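市川技術交流センター会報　施設見学報告

双腕ロボットによる衣類取り扱い作業の公開実演　Draltetti社オルティッツ研究棟

当センター生産技術部会では、8月の定例行事として、Draltetti社のオルティッツ(Oltitz)研究棟を訪問し、同社が開発を進める双腕作業システム「Senus」の公開実演を見学いたしました。同研究棟の一般公開は年に2回行われており、今回は午後の部に部会員および賛助会員が参加しました。以下、当日の概要をご報告いたします。

見学の背景

当部会では昨年度より、リネンサプライ業、クリーニング業、衣料品の検品・返品処理業など、布製品を大量に扱う会員事業所から、人手の確保に関するご相談を継続して受けております。洗浄、乾燥、搬送の各工程は機械化が進んでいる一方、乾燥後の衣類を一点ずつ取り出し、向きを整え、畳んで積むまでの工程は、多くの事業所で手作業のまま残されています。

シーツやタオルのように形状のそろった品目については専用機が普及しておりますが、形状も素材も異なる衣類が混在する場合には専用機の適用が難しく、部会の意見交換会でもたびたび議題に上っておりました。今回の訪問先は、こうした会員のご関心を踏まえ、部会幹事会において選定したものです。

研究棟と装置の概要

はじめに研究棟1階の説明室において、開発担当のゲタチョウ・メコネン(Getachew Mekonnen)氏より、研究の経緯と装置の構成について説明を受けました。

Senusは、作業台の手前側に左右の腕を備えた卓上型の装置です。大型の産業用ロボットのように安全柵の中で高速に動かすことを前提とせず、人が作業する机と同程度の場所に据え付けられることを設計の出発点としたとのことでした。手先は二本指のグリッパーで、専用の吸着具や大型の把持具は用いていません。メコネン氏は、手先を簡素にとどめた理由について「布を扱うために特別な手先を作ると、その布しか扱えない装置になりやすい。まずは単純な指でどこまでできるかを確かめたい」と述べられました。

動作の生成には、人の操作を手本として記録し、その記録から学習させる方式が採られています。操作者が左右の腕を動かして衣類を扱い、そのときの腕の動きと各カメラの映像を同時に保存します。映像は、作業台全体を見渡す位置のものと、手首付近に取り付けた小型カメラのものとを併用しているとの説明でした。

これまでに蓄積された手本の記録は3554件に上り、そのうち800件を今回の実演で使用した動作の学習に充てたとのことです。残りの記録については、衣類の種類や初期の置き方に偏りがあるため、整理を終えたものから順次利用する方針が示されました。件数を増やすことと同様に、記録の内容をそろえる作業に時間を要しているとの説明があり、自社で作業記録の蓄積を検討している会員にとっては参考となる点であったと思われます。

実演の内容

説明の後、実演室に移動し、二つの課題についての実演を見学しました。

第一の課題は、重なり合った衣類の中から一点を取り出し、作業台の空いた場所へ移すものです。山になった衣類では、どこまでが一枚の布であるかを映像だけで判断することが難しく、持ち上げた際に別の衣類がついてくることがあります。実演では、グリッパーが布の端を探るように近づき、つまんだ後にいったん動作を止め、少量だけ持ち上げてから移動に入る手順が示されました。途中、二点の衣類を同時につかんだ場面もありましたが、装置は衣類を山に戻し、つかむ位置を変えてやり直しておりました。

第二の課題は、取り出した衣類を広げ、おおまかに畳むものです。左右の腕で布の両側を持ち、台の上で手前に引いて広げた後、片側を反対側へ重ねます。仕上がりは手作業に比べて粗く、端のずれも残りましたが、担当者が衣類の位置を直すことなく一連の動作が完了いたしました。所要時間については、現段階では短縮を目標としておらず、測定値の公表も控えているとのことでした。

実演中は操作卓の画面に各カメラの映像が表示され、参加者は腕の動きとあわせて確認することができました。全体を見る映像では衣類と腕の位置関係がよくわかる反面、指先が布のどの層に触れているかまでは判別しにくく、手首側の映像がこれを補っていることが、並べて見ることで理解されました。布の折り目や重なりは、見る高さが変わると印象が大きく異なります。

周囲の仕切りについても質問がありました。メコネン氏によれば、背景に余計な物が写り込むと学習の結果に影響する場合があるため、記録を取る際には作業台の背後の見え方をできるだけ一定に保っているとのことです。照明についても同様で、窓からの光の変化を避けるよう配慮されています。

質疑応答

実演の後、説明室に戻り質疑の時間が設けられました。主な内容は次のとおりです。

濡れた衣類への対応について。現在は乾いた衣類のみを対象としており、脱水直後の衣類は重量と張り付き方が異なるため、別途の記録が必要となるとの回答でした。

ボタンや金具のある衣類について。指先が引っかかることがあり、力のかけ方を見直している段階であるとの説明がありました。会員からは、検品工程では付属品の有無そのものが確認項目となるため、引っかかりを検知できれば別の用途も考えられるのではないかとの意見が出されました。

白色の衣類の認識について。しわの陰影が弱く、重なりの境界を見失いやすいため、濃色の衣類と比べて難度が高いとのことでした。業務用リネンでは白色品が大半を占めることから、複数の会員より今後の改善を望む声がありました。

導入の時期について。Draltetti社としては製品化の時期を定めておらず、当面は研究用の装置として改良を続けるとの回答でした。あわせて、実際の現場で扱われる衣類の種類や置かれ方について、事業者から情報提供を受けられれば有益であるとの要望がありました。当部会では、会員への照会方法を含め、今後の協力のあり方を検討してまいります。

参加者の所感

見学後に提出された所感には、完成された自動機を想像して参加したが、失敗ややり直しを含めて見ることができ有意義であった、との記述が多く見られました。クリーニング業の会員からは、熟練者が無意識に行っている「端を見つける」動作がいかに複雑であるかを改めて認識した、新人への作業指導の順序を見直すきっかけになった、との感想が寄せられています。

一方で、処理速度の面では現行の作業に代わるものではなく、設備投資の検討材料とするには時期尚早であるとの意見もありました。返品処理業の会員からは、夜間に少量ずつ仕分けるような用途であれば速度の不足は問題になりにくい、との見方も示されています。

今回の見学にあたり、長時間にわたりご対応くださいましたメコネン氏ならびにDraltetti社の皆様に、部会を代表して厚く御礼申し上げます。

作業台と衣類(1枚目は作業台を見渡すカメラ、2枚目は手先側のカメラによる) 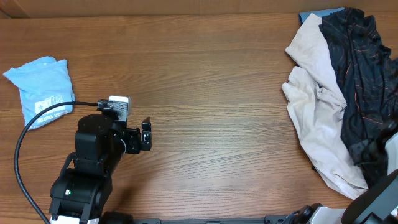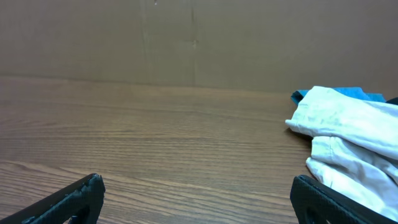 配付資料の閲覧および次回行事について

当日配付されたSenusの説明資料は、当センター資料室にて閲覧いただけます。複写はご遠慮いただいておりますので、あらかじめご了承ください。閲覧を希望される会員は、受付にて会員番号をお申し出ください。

生産技術部会の次回行事は、衣類および布製品の取り扱い工程に関する意見交換会を予定しております。自社の工程についてご紹介いただける会員は、部会事務局までご連絡くださいますようお願いいたします。開催の詳細は次号の会報に掲載いたします。

(生産技術部会事務局)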